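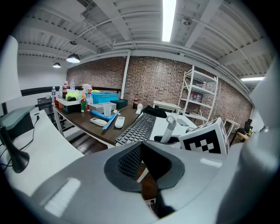
Plurnalska open day, Sunday. Got there late, missed the intro talk, found the coffee. Notes typed up on the train so forgive the mess.

They have the ground floor of the old Aasen building now, moved in last August. Bigger than I expected. Anjana Howlader took our group round, 12 of us, plus one kid who wanted to press everything.

First stop the workroom. I liked this one best. Not tidied up for visitors at all, thank goodness. A long table with a dark brown top and just, stuff. Keyboard sitting at an angle, two white remotes, a white cup, bottles of cola and water, a small spray bottle. Blue crate further back. And a bunch of little white flowers in the middle of all that! Black lamp on the curved white desk next to it, I want that desk. My own desk at home is a door on two filing cabinets.

Asked Anjana how they keep track of things. Labels in the storeroom, she said, and in here you just look. Fair enough. Their rule is that the tables get cleared every 7 days wether they need it or not. I guess we came toward the end of the week.

Then the storeroom. Shelves up to the ceiling, 2,022 items on the list as of last month, Edvin Lunde has the list and is very proud of it. He read us a bit. Long bit. Somebody asked about lending things out, answer is yes but only to the Tostow group for now, maybe schools later.

Upstairs was a talk by Hjørdis Sjöberg on sorting household things. 20 minutes, good, too fast for me. Main thing I wrote down: sort by where you use it, then by size. Also something about lids which I can't read back now.

Soup at the end, lentil. Ran out before I got to it so I had bread.

Practical stuff: side door, the front one sticks. Bike racks full by noon. Stairs are steep and theres no elevator, so ask ahead if that's a problem. Next one is in spring, Anjana is taking names at the desk.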